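Mokgethi Tabletop Manipulation Study
Progress report to the Clodemar fund, second reporting period
Prepared by Karabo Gumede, Astetby lab

Summary

Work in this period went into the instruction-following part of the project. We finished collecting the second set of demonstrations, retrained the pushing policy on it, and ran the first full evaluation. The policy now completes short instructions more often than the version we reported on last time. Longer instructions that need several pushes in a row are still weak. Spending is in line with the plan and we are not asking for changes to the budget.

Data collection

The second set holds 223 demonstrations. Each one is a single run by an operator who steers the arm with a hand controller and pushes blocks across the board until a written instruction is met. Typical instructions are "put the blue cube next to the yellow hexagon" or "move the red star away from the green star." After each run a second person reads the instruction, watches the recording, and marks whether the end state matches. Runs that did not match were dropped before the count above.

We changed one thing from the first set. Operators used to start every run from a layout they had placed by hand, and they tended to spread the blocks out evenly. In the new set a run starts wherever the previous one ended. The result is more layouts where blocks touch each other, which is the case the old policy handled worst.

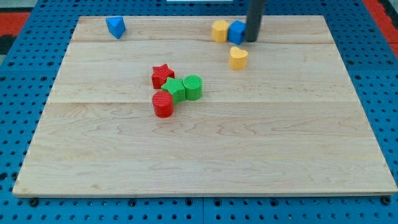 Contact between blocks matters because the arm has no way to lift anything. To separate two blocks it has to come in from the side and push one of them without dragging the other along. Round blocks also turn and roll off the line of the push, so the policy has to correct its path during the motion. We raised the control rate for this reason early in the period, and the retrained policy uses the higher rate throughout.

Evaluation

We ran 200 trials with instructions that were not in the training set. Results are grouped by the number of pushes a person would need.

One push: the policy is reliable, and most failures are small misses where the block stops short of the target.
Two or three pushes: results are mixed. The first push is usually right. The second often starts from a bad angle.
Four or more pushes: the policy finished 18 of 42 trials. In several of the failed trials it undid its own earlier work – for example, it moved a block into place and then knocked it away on the next approach.

The same trials will be repeated with the next version so the numbers can be compared directly.

Problems and delays

The arm was out of use for part of November while we waited for a replacement cable from Cistuvham. Data collection stopped during that time, and we used the gap to rewrite the scoring tool. The schedule has absorbed the delay.

Next period

Add a third set of demonstrations limited to long instructions.
Test a version of the policy that is given the last few seconds of video instead of a single image.
Begin writing up the contact results for submission.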